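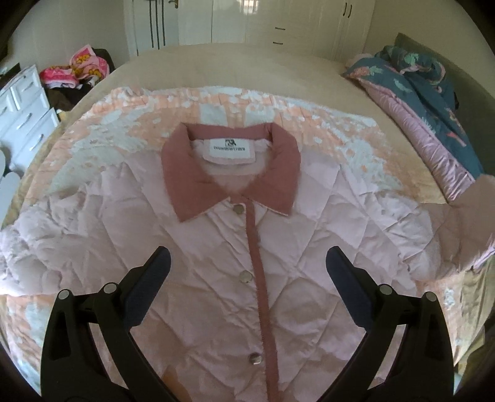 Jacket on the bed, grippers open

Handheld gripper: pads and pivot screws, how often do you touch yours?
Posted in: Maintenance and setup

quiltrunner
Running a pair of handheld grippers on clothes folding, all done on a normal bed with a normal blanket under the garment. The Viseo manual says to check the pivot screws every 30 sessions and leave the finger pads alone until they look worn. I don't believe either half of that. On this jacket the left jaw started closing late, the fabric slid out at the hem, and the pads looked fine to me. Screws weren't loose by hand. What do you lot do?

pad_sceptic
Looks fine means nothing on a dark pad. Wipe it with a white cloth and see what comes off. Quilted stuff with a satin finish is slippery to start with, so a bit of fluff or fabric softener on the pad and you've lost your grip. I'd do that before I touched a screw.

Oldbench
Disagree. Late closing is a linkage problem and no amount of wiping fixes a linkage. Back the pivots off, clean them, put them back to the same mark. If you haven't got a mark, make one with a paint pen first or you'll be guessing.

pad_sceptic
He said two things, late closing AND slipping. You've picked the one you like.

quiltrunner
Fair, it could be both. Tried the white cloth and it came away grey, so that's one to pad_sceptic. The late closing is still there with nothing in the jaws. It shows up worst when I lift a corner quickly and fold it over towards the middle.

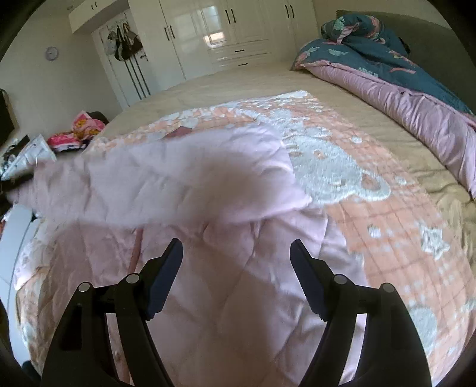
With slow folds I can hardly tell there's a fault, and I suspect that's why the bench test passes every time. The test is one slow close on a foam block. I'd like to know who thought that was enough.

tern852
We had the same on a Zedura pair last November. Swapped the pads, swapped the screws, wrote to Achterberg for a spring kit. The spring did it. One side had gone soft and the other hadn't.

Oldbench
Or you disturbed the pivots while fitting the spring and that did it. You changed three things, so you don't know.

tern852
Put the old spring back in to check. Fault came back. So yes, I do know.

Oldbench
All right, I'll give you that one. Still wouldn't buy a kit before cleaning.

bralau_user
Be careful with thread lock if you do take them out. The Bralau guide tells you to use it on every pivot and I think that's bad advice — mine went so stiff that the fingers stayed half open. I use none now and check them every 8 sessions. Takes 2 minutes.

pad_sceptic
Every 8 is overkill.

bralau_user
Tell that to the screw I found in the duvet.

quiltrunner
Plan is pads cleaned, pivots marked and cleaned, same jacket, quick folds only, one change at a time. If the left is still late I'll order the spring. Not convinced by any of it yet. Will post on Monday.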